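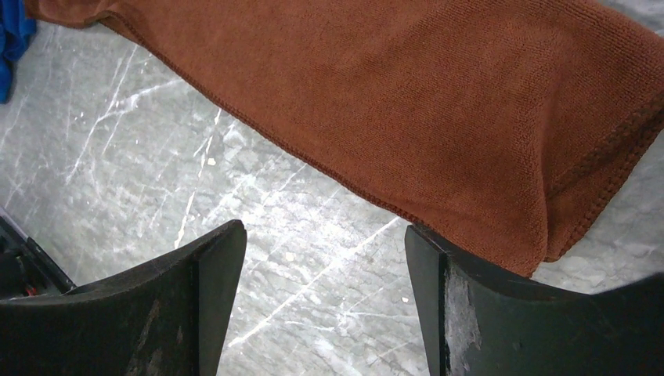 The brown one on the counter, corner folded under so the edge stitching shows

Mendstead Forums > Kitchen & Laundry > Towels, cloths and rags

Thread: Brown cloths and a marbled counter, keep or demote to rags?

ekerr_271
Posted December 23, 2022
I bought a pack of the Dzene cleaning cloths in July, the reddish brown ones. They have a short loop pile on them and a darker corded hem. I use them for wiping down the counter, which is a gray and white marbled top. They did fine at first. Lately I get streaks, mostly when the light comes in low over the sink. The cloth also seems to push water along instead of picking it up.

Wash is warm with the regular towels, tumble dry medium. Liquid detergent, no bleach. Is this the cloth, the wash or the counter?

Evander Kerr

pilot_light
Do you use fabric softener? You left that out.

ekerr_271
Dryer sheets. My wife likes them for the bath towels and everything goes in together.

pilot_light
That would be my first guess. Softener and dryer sheets leave a coating on the loops and the cloth stops absorbing. Wash them alone, hot, half the detergent you normally use, no sheet. Do that 2 or 3 times before you decide anything.

CWKoo
Agree on the dryer sheets. I don't agree on hot. If these are microfiber, hot water and a hot dryer will ruin them faster than the sheets will. I ran mine hot for a year and they went stiff and started grabbing at my fingertips. Warm and hang dry. What does the tag say?

ekerr_271
Tag is gone, I cut them off when I opened the pack. The package is long gone too.

pilot_light
Hot water is fine for microfiber, it's the dryer heat that does it. And from the picture I would not bet money on microfiber anyway. It could just as easily be terry. Cotton terry you can wash as hot as you want.

CWKoo
"As hot as you want" is how you get a brown load of everything. Reds and browns bleed. Please do them by themselves at least.

Easy way to tell what it is: put a spoonful of water on the counter and lay the cloth flat on it, no pressing. Do it with one of the brown ones and one plain cotton towel and compare.

Chae-won Koo

harrowgate
Side question, is that real marble or laminate or what? If it's real stone you could be looking at a worn sealer and the cloth has nothing to do with it.

ekerr_271
It came with the house and I have never found out. The previous owners left a half bottle of Clulley stone polish under the sink, so they at least thought it was stone. I used that up over the summer.

harrowgate
There you go then. Polish buildup. You're wiping polish around. Clean the top with plain dish soap and water, rinse twice, dry with something old. Then try the brown cloth again.

pilot_light
Could be both.

mrs_tansy
I wouldn't go to all this trouble over a cloth. I use flour sack towels for counters and keep anything with loops for spills and the bathroom. Loops hold crumbs, and then you drag the crumbs. I bought the Jorkon flat weave ones after reading the big thread here, the one with roughly 1,000 replies, and haven't gone back.

CWKoo
Flat weave is better for drying and glass. For a greasy counter I still want some texture. I fold a looped cloth in quarters, wipe with one side, flip, and finish with a flat one.

ekerr_271
Update. Did the dish soap and two rinses on the counter last night. Washed the brown cloths alone on warm, no sheet, hung them over the shower rod. The water in the washer did go a bit pink, so thanks for that warning.

Streaks are less by the sink and the same at the far end by the stove. The spoon test was slow with the brown cloth and quick with the cotton. I'll wash them again and try hot on just one of them.

harrowgate
Far end by the stove is grease. Do the soap again there.

CWKoo
Mark the hot one with a piece of thread through the hem or you'll lose track of which is which.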